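Folding small loads, part two: sort by fabric, then fold

In July I changed how I process laundry. The old method was to fold each item in the order it came out of the basket. It works, but the stacks end up mixed and every drawer has to be opened several times. The new method adds a sorting pass before any folding happens.

The pass goes by fabric behavior, with color ignored. Group one is anything that holds a crease, mostly denim and heavier cotton. Group two is soft knits, which slump and need a flat surface to get square edges. Group three is slick fabric, which slides off whatever it is stacked on and therefore goes on top or gets rolled. Printed cotton goes in group one if it is stiff and group two if it has been washed a lot. Bags are their own group, and I will get to them.

I kept a log for a while. The first 11 loads under the old method came to 3,922 seconds of folding. The same number under the new one, sorting included, came to 1,592 for the folding and 1,070 for the sorting, so 2,662 in total. The loads were not identical and I did not weigh them. I would treat the difference as real and the size of it as approximate.

Some notes on the sort itself:

Pull from the top of the heap and lift straight up. Dragging an item sideways brings two others with it.

Find a seam or a hem before putting the item down. A garment laid down by its hem is half oriented already.

Denim goes down first. It is the heaviest and makes a decent base.

Printed cloth is easier to orient than plain cloth. Lettering tells you which way is up, provided the print runs one way. On an all-over pattern with slogans at every angle it tells you nothing, and you are back to looking for seams.

Cloth bags I flatten, fold in thirds lengthwise, then in half, handles tucked inside. They used to go under the sink at the Dindley apartment. They now live on the shelf with the towels.

Crumpled lavender and cream printed cloth: 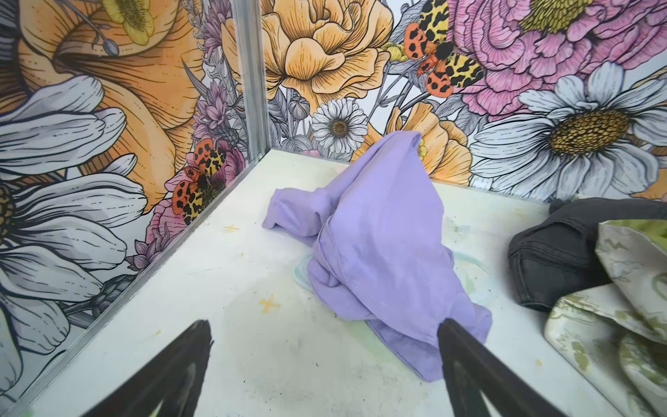
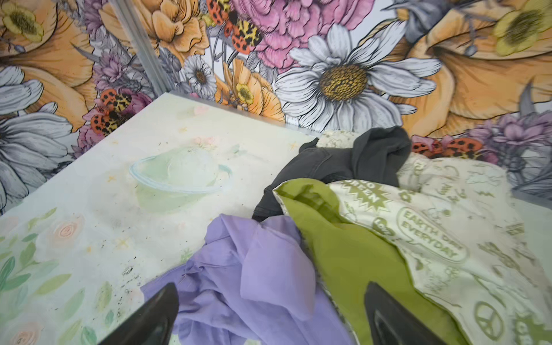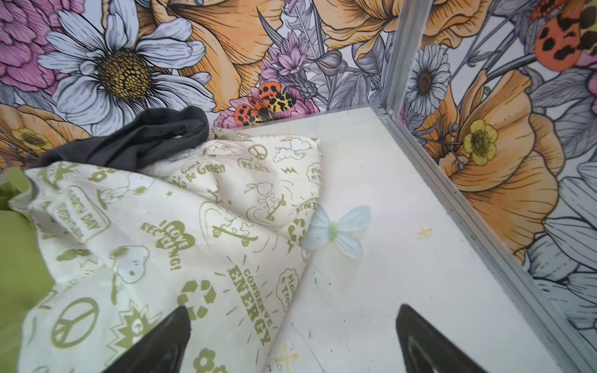 Weidong Bai wrote in to say that the sort is wasted effort for one person's laundry, and that he gets the same result by hanging everything and folding only socks and towels. He also thinks slick fabric should always be rolled, never stacked, even on top.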